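Heimnetz: Router, WLAN und Gerätenamen in Ordnung halten

Vor jeder Änderung die Konfiguration des Routers sichern und die Datei auf einem Gerät ablegen, das auch ohne Netz erreichbar ist. Das Kennwort der Sicherung gehört auf Papier in die Küchenschublade, zu den Garantiescheinen.

Smarte Steckdosen, Waagen und Küchengeräte kommen ins Gastnetz. Dort sehen sie weder den Drucker noch die Datensicherung. Geräte, die nur lokal arbeiten sollen, erhalten zusätzlich eine Internetsperre -- bei den meisten Routern unter "Kindersicherung" oder "Zugangsprofile" zu finden.

Mikrowelle und 2,4-GHz-Funk stören sich gegenseitig. Zwischen Router und Herdzeile mindestens eine Wand lassen oder auf 5 GHz ausweichen.
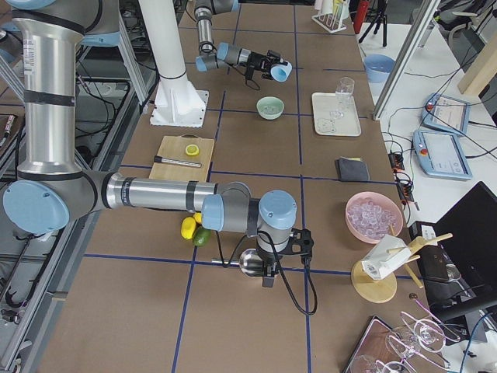
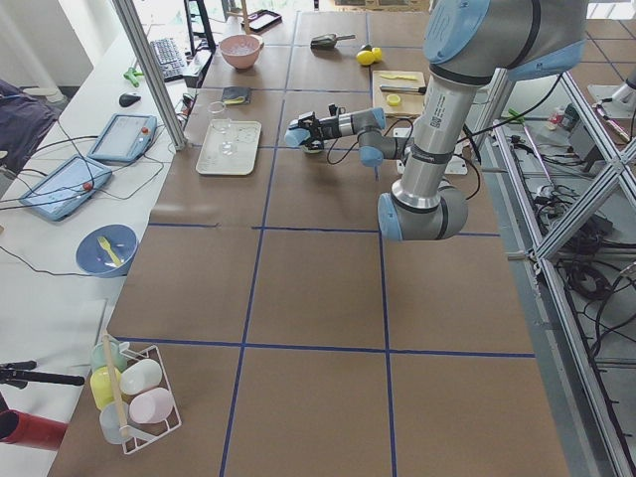 Ein lokaler DNS-Filter läuft auf jedem Kleinrechner. Als Cachegröße reichen 1,000 Einträge im Haushalt aus, das Protokoll wird nach 30 Tagen gelöscht. Eilif Hedlund empfiehlt, den Filter zunächst nur am eigenen Laptop einzutragen und erst danach im Router. Fällt der Kleinrechner aus, bleibt sonst das ganze Haus ohne Namensauflösung. Gerätenamen nach Raum und Funktion vergeben, ohne Umlaute und Leerzeichen, etwa kueche-waage.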